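Capteurs et mesure – notes de cours, séance 7
La cellule de charge à jauges de contrainte

Une jauge de contrainte est une résistance qui change de valeur quand on la déforme. Le changement est très petit, donc on ne le mesure pas directement. On place quatre jauges en pont de Wheatstone et on lit la tension entre les deux points milieux.

Dans le montage Somis utilisé au laboratoire, la tension de sortie est de quelques millivolts à pleine charge. L'amplificateur Saber se met entre le pont et le convertisseur. Il faut laisser chauffer l'ensemble avant de noter le zéro.

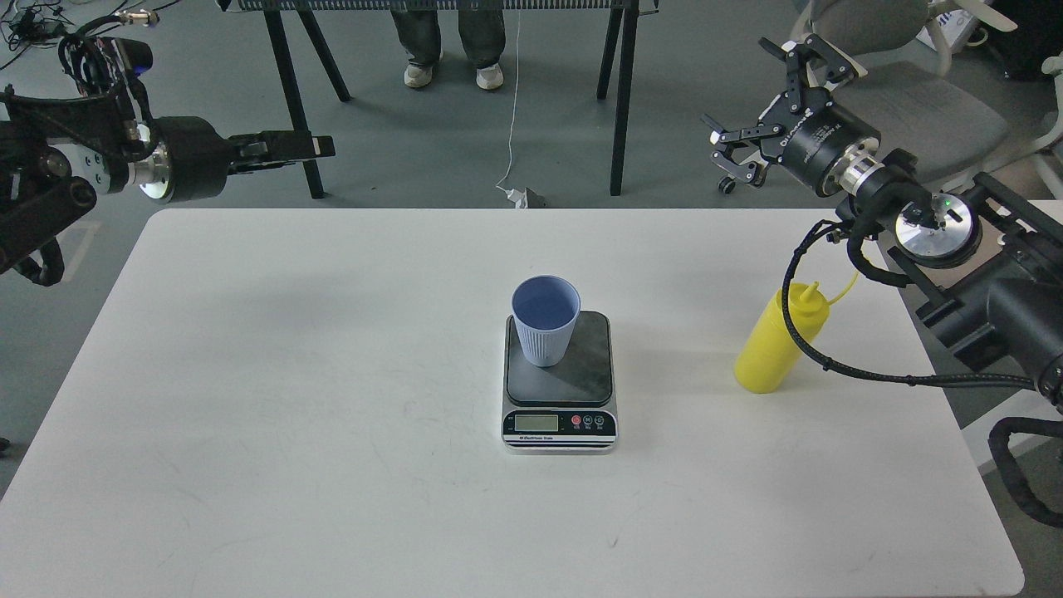

L'étalonnage demande deux points au minimum : le zéro et une masse connue. Avec le zéro à vide et une lecture de 3000 points pour la masse étalon, on trace la droite et on obtient la pente. La tare est une autre opération. Si un gobelet est posé sur le plateau noir d'une balance de cuisine, comme sur la photo, sa masse peut être soustraite par logiciel, mais la cellule continue de la porter. La charge disponible est donc réduite de cette valeur.

Attention à la dérive thermique. Lors de nos essais, le zéro s'est déplacé de près de 593 points entre le matin et l'après-midi. Le pont complet compense une partie de cet effet, le reste doit être corrigé par le calcul.

À préparer pour la prochaine séance : relire la fiche Kustton et calculer la sensibilité en mV/V de la cellule.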